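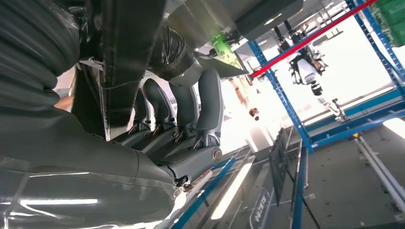 Estantería de ángulo perforado

La estantería de ángulo perforado (también llamada estantería metálica de taller, o «el mecano», que es como la llamaba mi padre y como la sigo llamando yo) es un mueble de almacenaje formado por montantes de acero con filas de agujeros, a los que se fijan baldas, largueros y tirantes. Llevo años montando y desmontando estas cosas, así que este artículo me lo he pedido yo, y ya aviso de que me enrollo.

Origen y nombre

La idea viene de los perfiles ranurados en forma de L que se cortaban a medida y se unían con tornillo y tuerca. Después llegaron los sistemas de encaje, sin tornillos, en los que la pieza horizontal lleva unas uñas que entran en la perforación del montante y bajan a golpe de maza de goma. En los catálogos antiguos de Faromstead (tengo el de febrero, sin año, heredado de Idalina Bettencourt con todas sus anotaciones a lápiz) aparecen las dos familias mezcladas en la misma página, y menudo lío para pedir recambios.

Partes

Montantes. Son los postes verticales. Las perforaciones pueden ser redondas, en forma de lágrima o rectangulares, y de su forma depende qué largueros admiten. Mezclar marcas casi nunca sale bien. Yo lo intenté con unos Todthorpe y unos Tse y acabé con la lima en la mano toda la tarde.

Largueros. Los travesaños que unen los montantes y sostienen la balda. En muchos modelos van pintados de otro color, rojo o naranja, y quedan preciosos con los postes azules, las cosas como son.

Tirantes. Las piezas en diagonal. ¡No los dejéis en la caja! Una estantería sin arriostrar aguanta el peso quieto, pero en cuanto alguien se apoya se va de lado como un acordeón.

Baldas. De chapa, de rejilla o de tablero. La chapa lisa se limpia con un trapo, pero las piezas pequeñas resbalan y el barniz se raya; por eso hay quien pone una alfombrilla de goma.

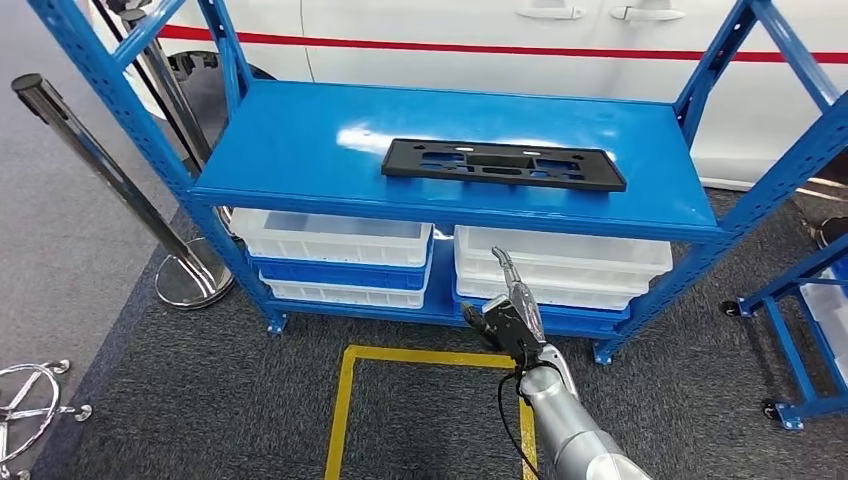 Estantería azul con tirantes en diagonal: una pieza de plástico negro en la balda superior y cubetas blancas y azules apiladas en el nivel inferior.

Uso y organización

Se usa en talleres, almacenes, garajes, trasteros y también en salas donde hay coches, para tener cerca los soportes, las molduras y demás piezas sueltas que van y vienen. La costumbre más extendida es dejar lo pesado abajo y lo que se está usando arriba, a mano y a la vista. Las cubetas de plástico apilables son la compañía natural de este mueble. Las hay lisas y con nervios en los laterales, y los nervios dan bastante rigidez cuando la pila crece.

Sobre los colores de las cubetas hay discusión — y de las largas. Shuk-fan Ko defiende un color por tipo de pieza; Wen-hsiung Huang prefiere un color por destino, es decir, unas para lo que entra y otras para lo que sale. Yo he probado los dos sistemas y me quedo con el segundo, aunque reconozco que en mi garaje conviven cubetas de todos los colores sin ningún criterio.

Otra práctica habitual es marcar con cinta en el suelo la zona que hay que dejar libre delante de las baldas. La amarilla es la que más se ve sobre suelos oscuros. En moqueta agarra peor que en cemento y hay que repasar las esquinas de vez en cuando.

Capacidad de carga

La carga se indica por balda y por módulo completo, y conviene mirar las dos cifras. El modelo grande de Drarkenine, por ejemplo, anuncia 2,000 kg por módulo, y el reforzado llega a 3,000, siempre con el peso bien repartido y los pies calzados. Para uso doméstico sobra muchísimo. Mi módulo pequeño costó 119 euros y tiene ya 20 años, con un solo larguero cambiado.

Montaje y mantenimiento

Se monta mejor tumbada, empezando por los laterales, y se levanta entre dos personas. Después se comprueba el nivel y se ancla a la pared si es alta. King-fai Lai recomienda montar primero la balda de abajo y la de arriba y dejar las intermedias para el final, y desde que le hago caso me pillo menos los dedos.

El mantenimiento es poco: quitar el polvo, revisar que las uñas sigan bien encajadas y retocar la pintura donde salte, sobre todo en los cantos de las perforaciones, que es por donde empieza el óxido.

Véase también: cubeta apilable, perfil ranurado, banco de trabajo.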